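# Zusier 소형 큐브, 연두색 무광

품번: ZS-2145
제조: Zusier
국내 공급: Kilturgate
갱신일: 2026년 6월 25일

Zusier 소형 큐브는 분류, 적재, 계수 실습에 쓰는 단색 정육면체 교구다. 이 페이지는 연두색 무광 품목의 사양, 포장 단위, 취급 조건을 다룬다. 다른 색상은 표면 처리와 치수가 같고 품번 끝자리만 다르다.

## 기본 사양

| 항목 | 내용 |
|---|---|
| 형상 | 정육면체, 모서리 미세 라운드 |
| 한 변 길이 | 23 mm |
| 색상 | 연두(밝은 라임 계열) |
| 표면 | 무광 |
| 인쇄 및 각인 | 없음 |
| 기본 포장 | 200개입 상자 |
| 대용량 포장 | 400개입 상자 |
| 보관 조건 | 실온, 직사광선 차단 |

치수는 출하 상태 기준이다. 여러 개를 일렬로 붙여 길이를 재는 용도로는 권장하지 않는다. 개체별 편차가 누적되므로 측정용 블록이 필요한 경우 Scanlon 계열의 눈금 블록을 별도로 주문한다.

## 색상과 표면

연두색은 조명에 따라 인상이 꽤 달라지는 색이다. 위에서 빛을 받는 면은 노란 기가 도는 밝은 연두로, 빛을 덜 받는 옆면은 한 단계 짙은 녹색으로 보인다. 한 개의 큐브에서 면마다 색이 다르게 보이는 것은 불량이 아니며 교환 사유에 해당하지 않는다. 색 비교는 같은 방향의 면끼리, 같은 광원 아래에서 한다.

무광 표면은 반사가 적어 책상 조명 바로 아래에서도 면의 경계를 구분하기 쉽다. 대신 유광 품목에 비해 손때가 눈에 띄는 편이다. 밝은 색을 다량으로 운용하는 곳에서는 정기 세척 일정을 잡아 두는 것이 좋다.
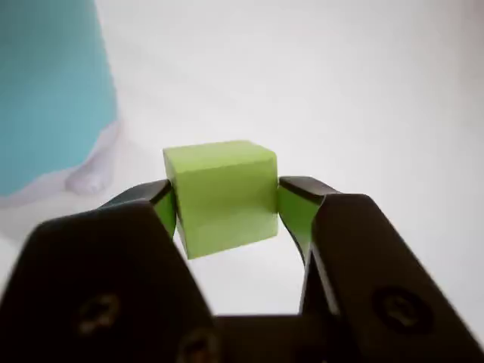 바탕색도 함께 고려한다. 녹색 매트나 녹색 트레이 위에서는 큐브의 윤곽이 묻힌다. 색 구분이 필요한 작업에는 검정, 짙은 회색, 흰색 바탕을 쓴다. 접촉면이 녹색 계열인 집게나 고정구를 사용하면 맞닿는 선에서 큐브와 도구의 경계가 흐려지므로, 윤곽 확인이 중요한 작업에서는 접촉면 색을 바꾸거나 다른 색상의 큐브를 선택한다.

## 모서리

모서리는 면의 경계가 또렷하게 남는 범위에서 살짝 둥글렸다. 라운드를 크게 준 구형 품목은 3단 이상 쌓을 때 위층이 밀리는 경우가 있었고, 현행 품목에서는 라운드를 줄였다. 구형과 현행을 섞어 쌓으면 모서리 선이 맞지 않는다. 기존 재고가 있는 경우 상자를 구분해 보관할 것.

구형 여부는 상자 옆면 라벨로 확인한다. 현행 품목은 품번 앞에 ZS가 붙고, 구형은 숫자만 표기되어 있다. 낱개 상태에서는 현행품 하나와 나란히 놓고 모서리를 비교하는 방법밖에 없다.

## 집기와 배치

- 마주 보는 두 면의 가운데를 잡는다.
- 모서리나 꼭짓점을 잡으면 큐브가 돌아간다.
- 기울어진 채로 내려놓으면 아래 모서리가 먼저 닿는다. 적재 작업에서는 놓기 전에 밑면을 수평으로 맞춘다.
- 평행하게 닫히는 집게를 쓸 때는 양쪽 접촉면이 큐브의 옆면과 나란한지 먼저 확인한다.
- 끝이 날카로운 핀셋은 쓰지 않는다. 무광 표면에 난 긁힌 자국은 세척으로 없어지지 않는다.

트레이는 Duvbridge 칸막이형을 기준으로 설계했다. 칸 안쪽에 여유가 있어 손가락으로 꺼낼 수 있다. 타사 트레이를 쓸 경우 칸의 안지름이 아니라 바닥 폭을 확인한다. 벽이 경사진 트레이는 위쪽만 넓고 바닥이 좁은 경우가 있다.

## 세척

1. 미지근한 물에 중성세제를 푼다.
2. 부드러운 천으로 각 면을 닦는다.
3. 맑은 물로 헹군다.
4. 겹치지 않게 펼쳐 그늘에서 말린다.

알코올 솜은 부분 오염에만 짧게 사용한다. 아세톤, 시너, 연마제가 든 세제는 사용 금지. 식기세척기와 열풍 건조기에도 넣지 않는다. 덜 마른 상태로 상자에 넣으면 밑에 깔린 것부터 얼룩이 생긴다.

## 포장과 주문

200개입은 단일 색상만 출고된다. 400개입은 두 색상까지 반씩 나누어 담을 수 있으며, 주문서 비고란에 색상명을 적는다. 색상명이 없으면 전량 연두로 처리된다. 낱개 판매는 하지 않는다.

혼합 포장 출고는 7월부터 접수 순서대로 진행한다. 단일 색상 주문은 기존과 같다.

수령 후 상자를 열기 전에 라벨의 품번과 색상을 대조한다. 개봉한 상자는 표면 손상이나 수량 부족이 있는 경우에만 교환된다. 교환을 요청할 때는 상자 라벨과 해당 제품이 함께 나온 사진을 첨부한다.

## 주의 사항

- 삼킴 위험이 있으므로 영유아의 손이 닿지 않는 곳에 보관한다.
- 난방기 위나 차량 내부에 장시간 두지 않는다.
- 무거운 물건의 받침이나 굄목으로 사용하지 않는다.
- 야외 보관 시 변색될 수 있다.

## 관련 품목

- Duvbridge 칸막이 트레이, 검정
- Duvbridge 칸막이 트레이, 흰색
- Scanlon 눈금 블록
- Zusier 소형 큐브 보관 상자, 뚜껑 포함

재고와 납기는 Kilturgate 주문 창구에서 품번으로 조회한다.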